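Evening class, week 4. I signed up for calligraphy at the Nedbridge centre in July because my handwriting had become a matter of concern at the chemist's. A thread.

The fee was £237. I told my sister it was £85 less than that, and she still made the noise.

Week one was posture. I have been sitting down for fifty-one years and have apparently been doing it wrong for all of them.

Week two was a single horizontal stroke. Mine looked like a slug that had remembered something upsetting.

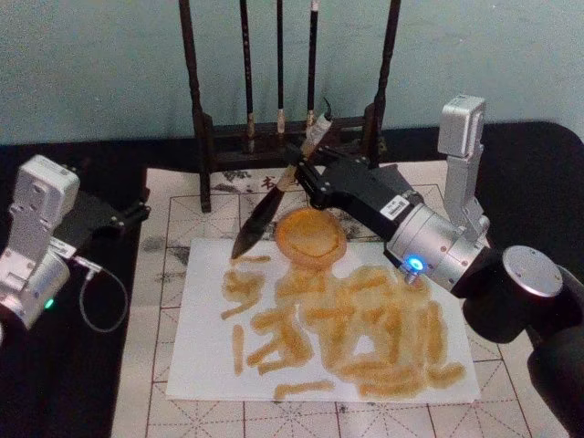

Liên Đoàn

Brushes hang with the tip down, so the water doesn't creep up and rot the glue. I had mine upright in a mug, like pens. The teacher looked at the mug for quite a while.

Ink next. You can grind your own from a stick or buy a bottle. Purists grind. I ground for twenty minutes, got something the colour of weak tea, and bought a bottle.

Practice paper with printed squares is a kindness. Take the squares away and my characters drift uphill to the left, like sheep.

Someone asked what I'm writing. The character for "eternal", which has all the basic strokes in it. I've done it 285 times. The last one was worse than the ninth.

Also, ink does not come out of a cream jumper. Milk doesn't shift it, salt doesn't shift it, and the man at the dry cleaner's just laughed – kindly, but he did laugh.

Have re-enrolled for the autumn. The chemist still can't read my handwriting.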